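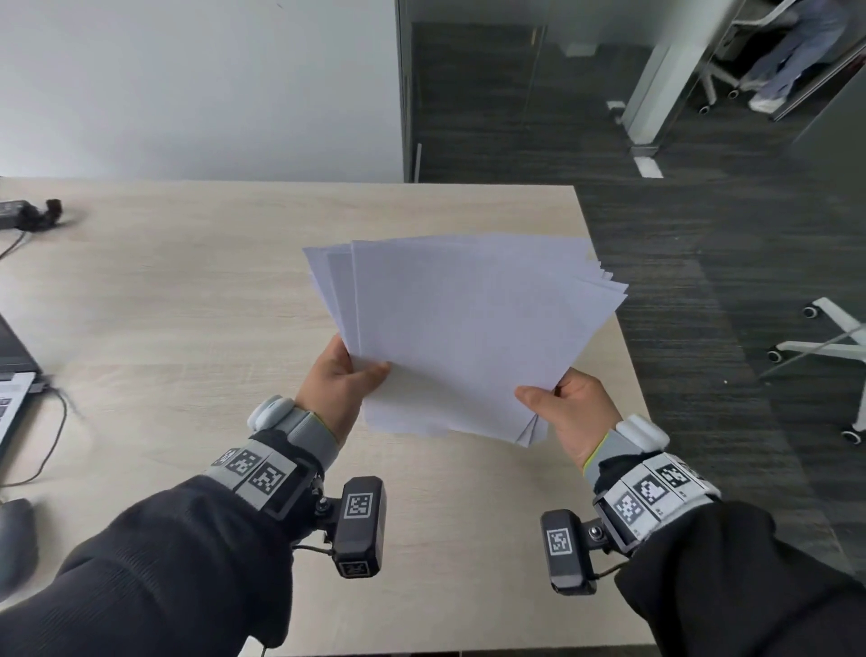 Nyokabi Nyaga wrote in after the last session to ask why a village would sell its boats when the fish are already getting scarce. Isn't the boat the one thing you'd hang on to? Great question, and I'm going to spend most of this handout on it!

So, back to our coastal case, Trorkwood. In the household survey there were 127 families, and 79 of them had sold something big (a boat, a motor, a bit of land) in the two years before they moved inland. The boat often went first. Fuel costs the same whether you come home with a full net or an empty one, so once the catch drops the boat starts eating money.

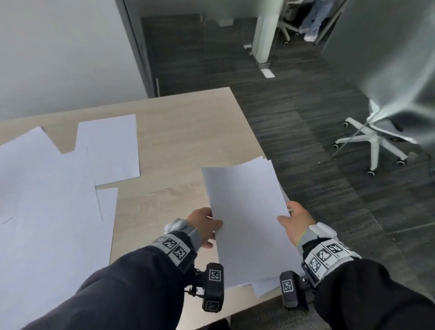
The price is the other half of it. When everybody on the same stretch of shore is selling, buyers can name their figure, and Vukčević calls this the "distress discount" in the chapter you have for November. Please read it, it's short (and the footnotes are the best part).

Now, pull and push. I know you've all had this in school, but I'd like you to be fussier about it this time. Salt in the wells is a push. A cousin with a spare room in Stestico is a pull, sure, but it also decides where people go, and that's a separate matter from why they leave.
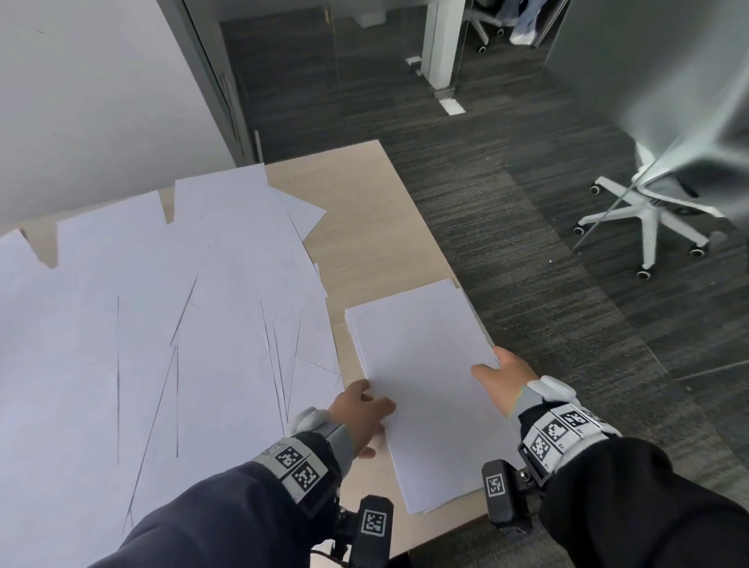
Then there are the ones who stay. Older people, mostly, and families too broke to pay for the move. Some writers call them trapped, and I go back and forth on that word, as plenty of them told the survey team they had no wish to leave.

For next time, read pages 1 to 100 of the Fletik reader, skipping the appendix on sea walls.

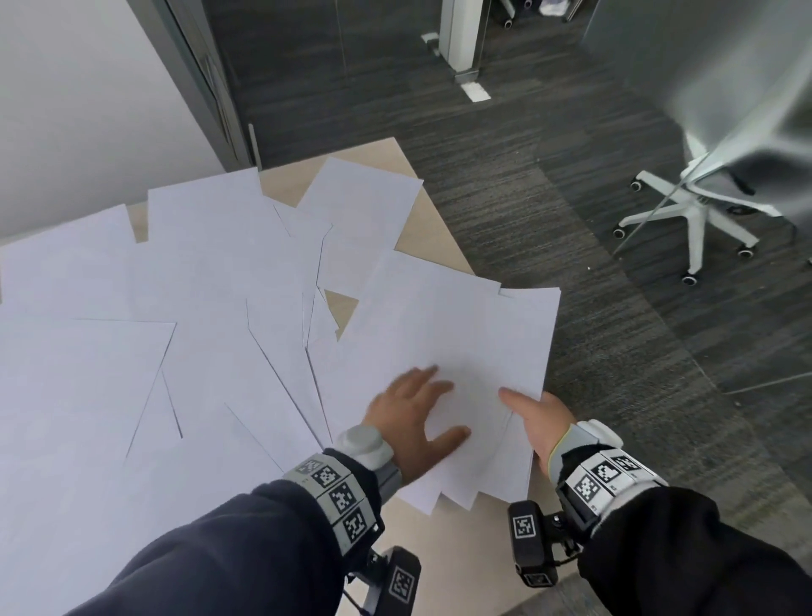 Bring one question about return migration too, a real one that bugs you. We start at 9:30.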